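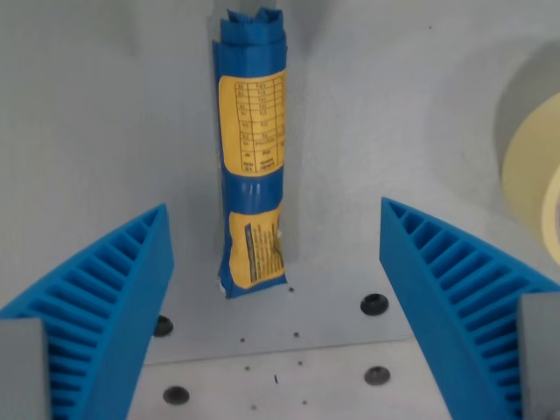 Ribbed printed fingers or flat pads for rolled film packages?

Posted 10/08/2021 in Grippers and End Effectors

I have a parallel gripper on a small arm and two sets of fingers for it. One set is the usual flat pad with a rubber face. The other is printed in blue, ribbed along the inner face, on gray mounting blocks. The ribbed set is my copy of the Grostura pattern, with the wall thickness changed.

The test item is a blue plastic package rolled into a tube and stood on end. The wrist camera sits between the fingers and looks out past the tips. The controller is a Statside unit running stock position control, no force loop.

Flat pads: 1000 cycles, 113 failed picks. Nearly all of the failures were the roll turning in the grip and tipping on release.

Ribbed fingers: 1000 cycles, 42 failed picks. Most of these were the tip touching the roll on approach and knocking it over before the fingers closed.

So the ribbed set holds better and approaches worse. Would you change the finger, the approach or the camera? The package has two yellow labels and I use the upper one, with the table on it, as the visual target. A roll of masking tape stays at the right of the work area as a second object, so the detector has something to reject.

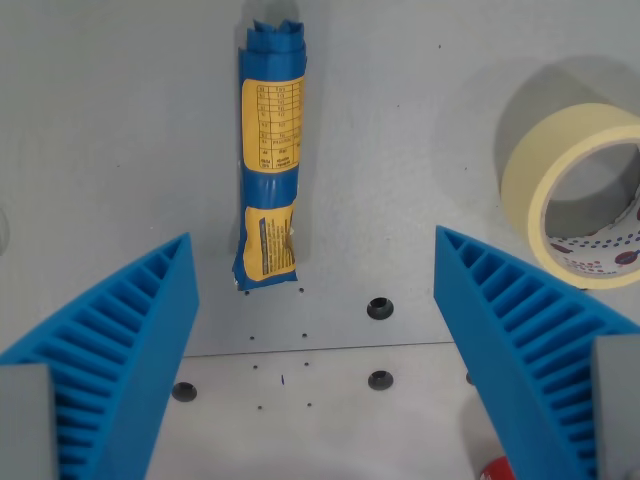
Manuela Fontana
Replied the same day, 14 votes

Change the approach first. It costs nothing.

Your failures are at the tips, and ribbed fingers of this type come to a point. With flat pads the clearance is the same all the way down. With these it depends on the opening angle and on how far in you are. If you kept the waypoints from the flat pads, they are wrong for this set.

Open to full width before the last leg. Come in along the line that splits the gap, then close. Do not correct sideways once the tips are level with the package. If the roll is off to one side of the gap at that point, back out and line up again.

On the camera, a label makes a poor target. It is printed on film that wrinkles, and on a roll it curves away from you. Fit the left and right edges of the whole package and take the midpoint. I ran that on an Engelbrecht arm with a cheaper camera than yours, and the sideways error dropped enough that I stopped tuning it. The tape is fine as a distractor, but move it between runs. A detector can learn that whatever is on the right gets ignored.

Also log the motor current at closing. Ribbed fingers bend before they load up, so the current rises late. A threshold set for flat pads will either trip late or squeeze too hard.
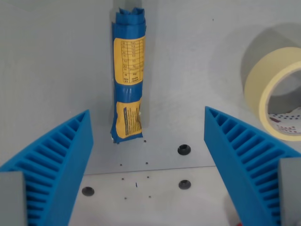

Warrick Fairweather: I would go the other way and change the finger. Shorten the tip, print it again, run the same 1000. I had a set fail at cycle 329 when a rib split near the base, so check those too.

clotero_user
Replied in December

What filament did you use? I have the Clotero gripper and the flat pads are fine for me, but I only pick boxes.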